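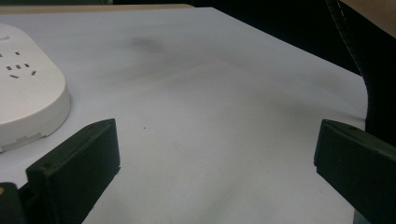
How much cable slack should be left behind a desk that carries its own power strip?

Enough to pull the desk out as far as you need to stand behind it, plus a hand's width at each end of the run. On my desk that came to 3 feet at the wall side and less than a foot at the strip side, with the rest taken up by a tray on the underside.

I moved the strip from the floor to the tabletop in September and have been adjusting the arrangement since. The following is mostly a record of what I measured and what I changed, in case I have to take it all apart again when the room gets repainted.

The table is a Piras, the plain white one with square legs and no cable grommet. The top is smooth and light enough to show everything. Graphite, eraser dust and the gray rub from the underside of a monitor foot all stay visible until they are wiped off. The legs bolt into steel plates, and a rear crossbar sits a few inches below the top. The crossbar is the useful part, as anything that needs to be supported can be hung from it without drilling.

Under the old arrangement the strip lay on the floor against the baseboard, and every cable ran down the back of the desk to meet it. A monitor cord that needed to cover two feet was covering five. The laptop adapter hung in mid-air by its own cord, which put a steady pull on the connector. Sweeping meant lifting the strip, and lifting the strip usually unseated one of the plugs. I lost an afternoon of unsaved drawings that way and decided the floor was the wrong place for it.

Position on the desk

I tried the strip in several places. At the back edge, centered behind the monitor, it was out of sight, but I could not see the sockets and had to plug things in by feel. Clamped to the underside it was neat, and dust stayed out of it, but the switch was hard to reach, and an adapter with any weight to it worked itself down over a week or so.

It now sits on top, at the left. I am right-handed and the mouse, notebook and cup are all on the right, so the left side was the only part of the desk not in constant use. A strip on top takes up usable surface, and on a table this size I notice it. In exchange I can see which socket is free and I can switch the whole desk off without bending down.

A strip lying loose on a smooth top will slide when a plug is pulled. I used two strips of removable mounting tape under the base, set crosswise, after wiping the table with a damp cloth and letting it dry overnight. The first attempt, on a table I had only brushed off, let go in two days. The second has held. If your strip has keyhole slots on the underside and you don't mind a hole in the furniture, screws are better.

The tray

The tray is a wire basket from Brirnetti, sold for shelving. It hangs from the crossbar on four hooks and holds the laptop adapter, the monitor adapter and all the spare cord. I prefer an open wire tray to a closed box for adapters. They get warm, and a box full of warm adapters and coiled cord is not something I want under a table.

Coils are loose, with each loop about the size of a saucer, and fastened with hook-and-loop ties. Plastic zip ties are cheaper and hold tighter, but they have to be cut every time something changes, and I have nicked a cord doing it. The ties I use came in a bag of 10 and I have two left.

The strip's own cord goes over the back edge, along the crossbar to the left leg, down the leg and then to the wall outlet. It is tied to the leg in two places. The section between the leg and the wall is the only one that touches the floor, and that is where the 3 feet of slack is kept, lying in a flat S against the baseboard. Coiled slack catches a broom and the flat S does not.

Load

I added up the ratings printed on everything that plugs in: monitor, laptop, lamp, speakers, phone charger and the small scanner. The total was 577 watts, nearly all of it on paper only. The scanner is used twice a month and the laptop adapter seldom draws what its label says. Even so, the labels are the numbers to add up, and the total should be compared with the rating on your own strip before anything else goes in.

The space heater is not on the strip. It goes directly into the wall outlet on the other side of the room. The same applies to anything else that heats, which in my case means the kettle I used to keep in here. One strip is not plugged into another anywhere in the house. I did that for years in the Urnusley apartment, where the room had a single outlet behind the wardrobe, and I would not do it again.

Labels

Each plug has a paper flag on it, made from white tape folded over the cord near the plug and written on in pencil. Ink smeared. I label both ends of the monitor cord and the scanner cord, as they are the same color and thickness and I have unplugged the wrong one more than once.

Nives Orlandini, who had this room before me and left the table behind, wrote to ask whether I had fixed the wobble at the front right leg. I have. The bolt was tight but the plate behind it had bent, and a washer on the inside took up the gap. She also recommended wiping the top with diluted dish soap instead of spray cleaner, which leaves a film that the mounting tape doesn't like. I have gone over to dish soap. It gets most marks off in one pass, though the rub from the monitor foot takes two.

Cleaning near the strip is done with everything switched off and the strip unplugged at the wall. I use a dry brush on the sockets and a barely damp cloth on the table next to them. Crumbs and pencil shavings go toward the right and off the edge into a dustpan, away from the outlets.

Remaining work

The speaker cable is still too short to go through the tray and runs straight across the back of the desk. A longer one is on order from the hardware place in Sterkoldale, up to 11 days according to the slip. When it arrives I will reroute it along the crossbar and move the lamp plug one socket over, as the lamp cord crosses the monitor cord at present and lifts it off the table.

I would also like a flatter plug on the scanner. The current one is bulky enough to block the socket beside it, so the phone charger ends up wherever there is room.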